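Automatización de tareas domésticas y de taller

La automatización de tareas domésticas y de taller es el campo de la robótica que estudia la ejecución, por parte de máquinas, de labores manuales no repetitivas: ordenar recipientes, doblar tejidos, clasificar piezas sueltas, montar y desmontar objetos ligeros. Se distingue de la automatización industrial clásica en que ni la posición de los objetos ni su forma exacta se conocen de antemano. A fecha de 10 de julio de 2026, ningún sistema descrito en este artículo cubre el conjunto de labores de una vivienda o de un banco de trabajo sin intervención humana.

Antecedentes

Los primeros aparatos domésticos automáticos resolvían una sola función en un entorno cerrado, como la lavadora o el lavavajillas. El aspirador autónomo amplió el entorno a la vivienda entera, pero sin manipulación de objetos. La manipulación exige percibir el contorno de la pieza, elegir un punto de agarre y regular la fuerza durante el contacto.

Una de las vías más empleadas es el aprendizaje por demostración. El operador realiza la tarea con pinzas manuales cuya geometría coincide con la del efector final del robot, y las trayectorias registradas sirven para entrenar el modelo de control. Las pinzas de este tipo suelen llevar dos dedos accionados por un varillaje, con casquillos en los puntos de giro. El trabajo se hace sobre mesas corrientes y con objetos de uso común, entre ellos recipientes de plástico translúcido. 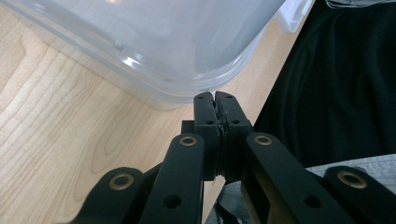 Dificultades técnicas

Materiales transparentes. Los sensores de profundidad basados en luz estructurada o tiempo de vuelo devuelven lecturas incompletas ante el plástico transparente, y los reflejos de la iluminación cenital se confunden con aristas. En el ensayo Denerel, dirigido por Marwan Haddad, se realizaron 500 intentos de agarre sobre cajas y láminas; los fallos se concentraron en las piezas transparentes de borde fino.

Rigidez variable. Una lámina ancha se flexiona al sujetarla por un solo punto. La deformación modifica la posición del borde libre y obliga a recalcular la trayectoria durante el movimiento.

Coordinación bimanual. Los paneles grandes se manejan mejor con dos pinzas que actúan desde lados distintos. Ambas deben mantener la distancia entre sí, pues un error de pocos milímetros tensa la pieza o la suelta.

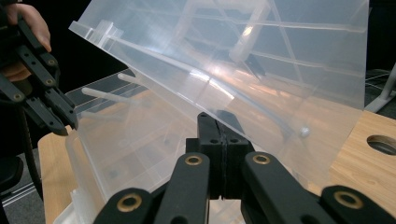
La carga de cálculo crece con el número de contactos. El controlador Stekau limita a 4 los contactos simultáneos y detiene el movimiento cuando se supera ese valor. Hellström, por su parte, prescinde del límite y emplea una estimación continua de fuerza en cada dedo, con un consumo mayor.

Estado actual

El banco de pruebas Pikon agrupa 26 tareas, divididas en domésticas y de taller. En la edición de septiembre, el mejor sistema completó 8 sin corrección del operador. Entre las superadas figuran el traslado de cajas rígidas y opacas y el apilado de bandejas. Quedaron sin completar el encaje de tapas flexibles, el plegado de prendas oscuras y el ensamblaje de paneles transparentes.

La comparación entre sistemas presenta reservas. Pikon no penaliza el tiempo de ejecución, de modo que una tarea superada puede requerir una duración muy superior a la de una persona. Tampoco se evalúa la recuperación tras una caída de la pieza, situación frecuente en el uso real.

Véase también

Efector final
Aprendizaje por demostración
Manipulación bimanual
Percepción de objetos transparentes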